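Tendari dining table: a long-term review
By Csenge Fülöp

I've had the Tendari for 18 months now, and I still get a little kick out of walking into the kitchen and seeing it there. It replaced a glass thing with chrome legs that I bought in a hurry and wiped down four times a day, so maybe the bar was low. But I think this would be a great table even if I'd come to it from something nice.

Size and seating

Mine is the 51-inch version. It seats four comfortably and six if everyone likes each other. The legs are set right at the corners, so you never end up straddling one, and there's no rail hanging down to bang your knees on. My brother is very tall and has strong feelings about tables, and he sat through a whole birthday lunch without a single complaint!

If you have the room, look at the longer one too. Jostden, the store where I bought mine, had both set up side by side, and the big one barely looked bigger until you pulled the chairs out.

Putting it together

Four legs, 16 bolts, one hex key. It took 10 minutes once we'd cleared the floor, and you do want 2 people for the part where it gets flipped over. The bolts go into metal inserts, so when we moved apartments last January I took the legs off and put them back on and everything tightened up as firmly as before. I'd put a blanket down first. The corners are sharper than they look and my old floor has the dent to prove it.

The top

I love the top. The wood is pale and the grain is fine and close, so it lights up a room without shouting about it. It's warm under your arms in the morning, which glass never was, and it goes with every plate I own. Ours is a dining table until lunch and a desk after that, with cables all over it, and I like it just as much that way.

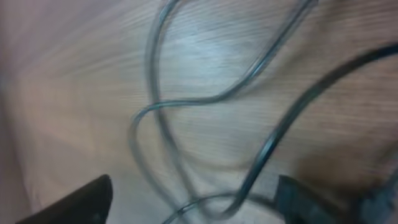 Stains and scratches

Coffee wipes off. Red wine wipes off if you get to it before dessert. Turmeric does not, and I have a faint yellow thumbprint near my usual seat that I've stopped fighting. The instructions say to oil it twice a year and I've managed that exactly once, with a small can of Kovács table oil and an old T-shirt. It drank up the oil and looked wonderful the next day — I really should do it again.

What I'd change

The felt pads under the feet are useless and fell off in the first week. The matching bench, the Tredusia, is too low for me and I sent it back. Regular dining chairs work much better.

Would I buy it again? Yes, same size, same finish, and I'd get better pads on the way home.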